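The **Govell Bellamy** is a two-armed tabletop robot cell sold by Mekham, a small maker of teaching and lab equipment. It comes as a kit and is meant for practicing household chores, chiefly the loading of dish racks, a task most buyers had until then been doing for free.

## Design

The cell consists of two arms bolted to an aluminum rail, a countertop, and three wall panels held by corner posts. Each arm ends in a black gripper with its own wrist camera. Buyers choose the wall covering at the time of order. Designer Samran Chareonsuk has defended the floral option as "closer to a real kitchen than gray is," and it has outsold gray every year.

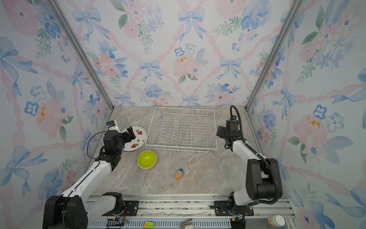

*A Bellamy cell with floral panels, the left gripper over a stack of watermelon plates.*

Assembly takes two people about 15 hours. The manual runs to 56 pages, of which 33 concern cable routing -- a subject on which Mekham has strong feelings.

## Dish rack set

The standard chore set, known as Ginddale, is sold separately. It covers plates, bowls and drinking glasses, and its scoring sheet awards up to 100 points a session. Points are lost for chips, drops and what the sheet calls "unresolved leaning."
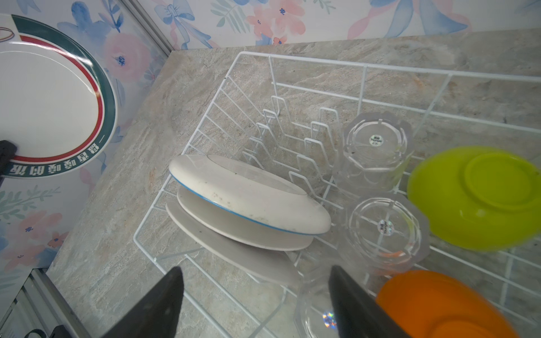 Glasses are scored more strictly than plates, and a bowl earns full marks only if it goes in upside down. The sheet says nothing on whether stickers should be peeled off first, and owners remain divided.

## Reception

Reviewer Boonmee Sombatkul praised the stiffness of the rail and the clear wiring labels but found the setup software "polite and slow." He also noted that the kit has no sink. Mekham lists one as an accessory, to ship in June, without saying which June.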